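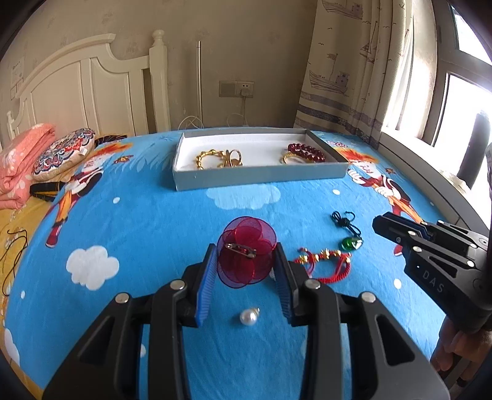
Section 3. Filling and First Use

Read this section in full before using the Jellari countertop water flosser.

1. Place the base unit on a level surface, within reach of the sink. Confirm that the power switch is off.

2. Lift out the reservoir and fill it with lukewarm water to the 475 ml line. Do not use hot water or undiluted mouthwash.

3. Press the reservoir down until it is seated on the valve.

4. Insert the tip into the handle until the colored ring is flush. Turn the pressure dial to 1, the lowest of the 5 settings.

CAUTION: Persons who have had oral surgery, or who have an implant that is still healing, must consult a dentist before use.

5. Lean over the sink, place the tip in the mouth and close the lips lightly - water must be able to run out freely. Switch on the unit.
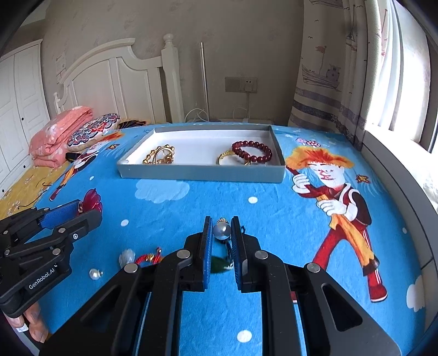 6. Follow the gumline at a right angle, pausing briefly between teeth. Begin with the back teeth. Allow 40 seconds for each jaw.

7. Switch off the unit before removing the tip from the mouth. Empty the reservoir and leave it open to dry.

NOTE: Slight bleeding may occur during the first days of use. If it continues, stop using the unit and contact a dental professional.

Related items
Section 4. Cleaning and Descaling
Replacing the Tip
Prukiro Travel Case: Instructions
Warranty and Service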